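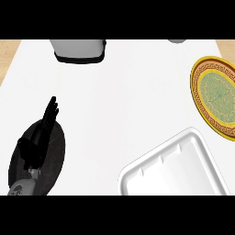
Rolau é um conjunto de 400 receitas de pão caseiro em português, transcritas de cadernos de família e anotadas linha a linha. Cada receita traz ingredientes, medidas originais, medidas convertidas para gramas e os tempos de descanso. Quem já tentou amassar numa mesa branca, lisa e grande sabe que a superfície muda a quantidade de farinha que se usa, e por isso criámos o campo `superficie`, que acabou por ser o meu preferido!

6 de janeiro de 2026 - por Younes El Khatib

O que há na pasta

O ficheiro principal é `receitas.csv`, uma receita por linha, em UTF-8 e com ponto e vírgula como separador. Em `medidas.csv` estão as 54 medidas populares que encontrámos (a "mão-cheia", a "tigela da avó", o "púcaro raso") com a conversão que adotámos para cada uma. As transcrições em bruto ficam em `cadernos/`, com a ortografia original - não corrigimos nada, nem os "fremento" nem os "assucar", que são uma delícia de ler.

Campos principais

- `id`: número da receita
- `titulo`: tal como aparece no caderno
- `farinha_g`, `agua_g`, `sal_g`: em gramas, sempre inteiros
- `fermento`: fresco, seco, massa-mãe ou desconhecido
- `descanso_min`: soma de todos os descansos
- `superficie`: madeira, pedra, lisa, alguidar ou vazio

Limitações

Em 31 receitas a água vem só como "a que levar". Deixámos `agua_g` vazio e agradecemos que não preencham com a média, a broa de milho estraga logo as contas. As receitas de centeio são poucas, e há um caderno inteiro sem temperaturas de forno.

Novidades desta versão

Entraram 50 receitas do caderno Putero, que esperavam transcrição desde julho. Há lá um pão de batata-doce fabuloso (o id 212, experimentem!). Corrigimos também a conversão da colher de sopa rasa, que estava trocada com a cheia.

Licença CC BY 4.0. Correções são muito bem-vindas, de preferência com o `id` no título da mensagem.

Relacionados

Plornar: glossário de medidas antigas de cozinha
Yazzie: conversor de chávenas e colheres para gramas
Caderno Putero: notas de transcrição
Rolau: histórico de versões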